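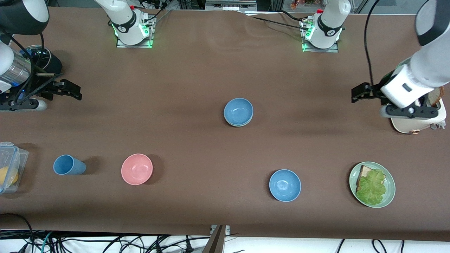

Trerdale Robotics Club
Minutes of the July meeting, kitchen project

Started at 4:10 p.m., after the usual search for the room key. Bastian Kröger in the chair. Rodica Ursu taking minutes, having lost the coin toss again.

1. Last month's minutes
Approved. Bastian asked that "the chair sulked" be changed to "the chair reflected." Changed.

2. Breakfast task
Discussion of the task for the Iltau student meet. The sandwich team wants bread, lettuce and the toaster to stay in. The dishes team feels the toaster gets all the attention and would like it known that bowls are hard too.

Rodica read the rules aloud. A team may enter one food task and one tidying task. The rules do not say what counts as food. Long debate over whether a lettuce leaf on a slice of bread is a sandwich or a slice of bread with a leaf on it. Vote taken. It is a sandwich, by 3 votes to 2, and the losing side has asked for its objection to be minuted. Minuted.

Both arms will run in the food task. For tidying, the dishes team may choose one arm or two, and must choose before the next meeting this time.

3. Training runs
The log stands at 1,291 runs. Bastian pointed out that a good share of these are labeled "test," "test again" and "ignore." Labels will from now on say which dishes are out and where they started. Anyone who writes "ignore" will be asked to explain it in person.

The dishes team wants more starts with the cup and bowls well apart, and more with the cup on its side. The sandwich team wants its table time back. Agreed to split each session into 40 minutes apiece, with the clock on the wall as the only clock. Phones have been found to favor their owners.

The wrist view was discussed. Pale dishes are easy enough to find against the brown. Glare inside the bowls is another matter, and the group will try moving the lamp before anyone rewrites code over it.
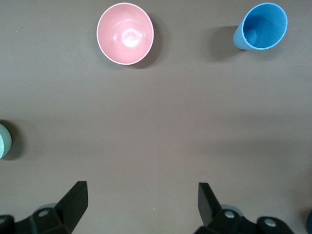
4. Money
Stivumport has agreed to cover the bus to Iltau. It has not agreed to cover lunch. The Ciobanu grant form is still unfinished, and still with Bastian, who reflected.

5. Actions
Bastian: grant form, bus times.
Rodica: new label sheet, lamp, more bread.
Dishes team: one arm or two.
Everyone: stop eating the bread.

Closed at 5:25 p.m.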